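Frequently asked questions about the Clulolville Children's Book Shelf

What is the Shelf?
A reading list with reviews attached, covering historical fiction for readers between nine and thirteen. Publishers call this "middle grade", a phrase I have never heard a child use. I started it after buying too many novels on the strength of their back covers.

Who writes the reviews?
Mostly me, Mereana Fairweather. Detlef Wendt takes the war stories, being harder to please than I am. Neither of us is paid.

Do you get free copies?
Sometimes. We say so at the foot of the review when we do. I'd like to claim it makes no difference, but every reviewer claims that, so read a few of ours and judge for yourself.

"Based on a true story" is on half the covers. Does it mean anything?
Less than you'd hope. It can mean the author spent years in an archive, or that there was once a war and the book has one in it. Look for an author's note at the back. If it tells you which people were real and which dates were moved, I relax a bit. If it thanks the agent and the dog and stops there, I don't.

Why did The Lamplighter of Ferri get such a lukewarm review when everyone else loved it?
Did everyone else finish it? The first half is very good. Then Ubaldo Sorrentino gives his twelve-year-old heroine a set of opinions that would have startled her grandchildren, and every adult in town comes round to them by the last chapter. My niece liked the goat. So did I.

Is Miloslav Gajdoš's Vetarach series worth starting?
The first book, yes. It came out in 1981 and still moves quickly, apart from a long sea voyage you can skim. There are 7 in all and they get thinner in everything except page count. Stop after the second unless your reader is begging.

Are the older books suitable for children now?
Some of them. Others have a chapter or a character that made me wince, and we mention it in the review so you can decide. I don't trust age stickers much — they seem to be chosen by whoever wants to sell the most copies.

Should I buy the Dasell anniversary editions?
They have new covers and a foreword. The text is the same, and the print in our copies was smaller. A second-hand copy will do the job.

My child only reads graphic novels. Can you recommend something to move them on?
Move them on to what? They're reading. Eusebio Sotomayor's The Salt Ledger has drawings on every spread and more real history in it than most of the prose novels on our list. 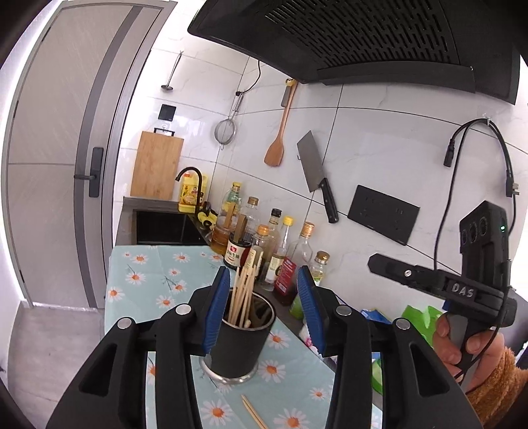 Do prizes count for anything?
They tell you that a few adults in a room agreed, or got tired. I've found good books through shortlists, usually the ones that didn't win. A gold sticker tells me the book will be in the library, and that's useful enough.

Can I use your reviews in a school newsletter?
Yes, with the reviewer's name left on. Please don't trim them down to the one kind sentence. It has happened.

How do I suggest a book?
Use the form on the contact page, and tell us what you didn't like about it as well. Authors may suggest their own books, though Detlef will probably get them. The next batch of reviews goes up in September.

Page last updated April 24, 2024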